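Bench Notes: a new wrist for the kitchen arm

If you walked past the kitchen bay at Fernham in October and saw my legs sticking out from under the worktop, apologies, I was looking for a screw. I found it eventually (inside my own jumper cuff, don't ask) but it does rather set the tone for this month's piece, which is all about the kitchen arm and what it takes to keep the thing in decent order.

For anyone new to the newsletter, the kitchen bay is where we run Futetti, our long-suffering household chores project. The arm spends its days opening the microwave, putting things in, taking things out and moving pans on and off the hob. It had done 3436 door pulls by the time I took it out of service, and I know that because the controller keeps a running total and I've become a bit obsessed with it. I was hoping for a nice round number before the wrist gave up. No such luck!

The first sign of trouble was a noise. Quite a small one, a sort of dry tick whenever the wrist rolled past the halfway mark with the fingers closed. I ignored it for a morning, which I'm not proud of. Then the door pulls started going wrong in a very particular way: the gripper would get hold of the edge perfectly well, start to swing it, and slip off when the door was partway round. If you did the same move slowly it was fine. If you did it with the gripper empty it was fine. Do it at working speed against the pull of a real door and off it came.

My money was on the finger pads, as they get greasy and a bit shiny after a while. I cleaned them, then swapped them, and it made no difference whatsoever. So I did what I should have done in the first place, switched the arm off, locked it out, took hold of the gripper and gave it a wiggle. It wiggled back. There was play between the wrist flange and the gripper bracket that you could feel with two fingers, and when I got the cover off, 2 of the bolts holding the bracket were barely more than hand tight. One of the locating pins had worn as well, so the whole hand was shifting a hair each time the door tugged on it.

Now, the bracket is a Skurko one and I'd always assumed you could drop any old pin into it. You can't. I rang Herrero, who do our spares, and had a very patient conversation in which I read out the wrong part number twice. The right pins turned up a few days later along with a new bracket, which I hadn't planned on fitting, but the old one had gone slightly oval at the holes and it seemed daft to put fresh pins into it.

The swap itself is a pleasant enough afternoon if you've got room to lay everything out. Support the gripper before you undo anything, it's heavier than it looks and it will try to land on your thumb. Take a picture of the cable run before you disturb it. I put the old bolts straight in the bin and used new ones with a dab of medium threadlocker, did them up in a cross pattern, little by little, and then went round once more with the torque wrench. I also put a stripe of paint pen across each bolt head and onto the bracket. Best tip in this whole piece, that one. If a bolt moves, the stripe doesn't line up any more and you can spot it from where you're standing with your tea.

The cable was the fiddly bit. There was a loop on the old routing that had been rubbing on the edge of the bracket, and the sleeve had a flat shiny patch on it. It hadn't gone through, but I'd have been writing a much grumpier article by Christmas. I gave it more slack at the wrist and moved the clip further back up the arm, then rolled the wrist by hand all the way in both directions to make sure nothing went tight. Do this by hand, please. Finding out under power is a miserable way to learn.

Of course once the bracket's been off, the arm no longer knows exactly where its own fingertips are. It's only a tiny error, but a microwave door is an unforgiving thing to be slightly wrong about, so the tool point had to be taught again from scratch. Amparo Sarmiento did that with me, and she's far better at it than I am. She has the patience to creep the tip in to the reference point from four directions, write it all down and then do it again when she doesn't like the last figure. I mostly pressed the enabling switch and made encouraging noises.

After that we went over the bench positions. The hob is a separate single-burner thing that sits on the worktop, so it wanders. People nudge it when they wipe down, and then the arm is off on its pan placements and everybody blames the software. I don't mind it sitting at a bit of an angle, as long as the angle we've taught is the angle it's really at! The microwave wanders less, but its door has its own opinions, and we took the pull path slower through the first part of the swing, where the catch lets go, and let it speed up afterwards. We also changed the approach so that the hand comes in from the side with more clearance over the top of the oven. The old path went far too close for my liking.

Then the dull part, which was nearly 200 test pulls. I sat there with a notebook and a packet of ginger biscuits and listened for the tick. It never came back. We had 2 slips, both in the first few minutes and both down to me having taught the grip too near the rim of the door, and once we'd shifted it in a touch it held every time. I checked the paint stripes at the end and they were all still in line, which made me happier than it should have done.

So the weekly routine for the bay has changed a bit. Arm off and locked out, wiggle test on the hand, look at the paint stripes, run a finger along the cable sleeve, clean the pads with a damp cloth and let them dry. Check the hob against its taught position before the first run of the day, and have a look that any leads on the worktop are out of the way of the arm. It takes about as long as boiling a kettle. If you find any play in the wrist at all, even a smidge, stop and come and get me or Amparo. Please don't just nip the bolts up, as the threadlocker won't do its job a second time and we'll be back where we started.

The arm is back at work now with the microwave door, and the bay is open for bookings in the usual way. 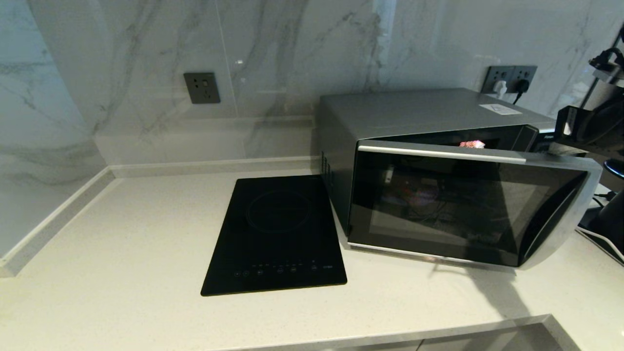

Spares and bookings

The worn bracket is on my desk if anybody wants to see what an oval hole looks like. Spare pins are in the top drawer by the kitchen bay, labelled with the correct part number this time. If you take the last one, tell me and I'll ring Herrero again.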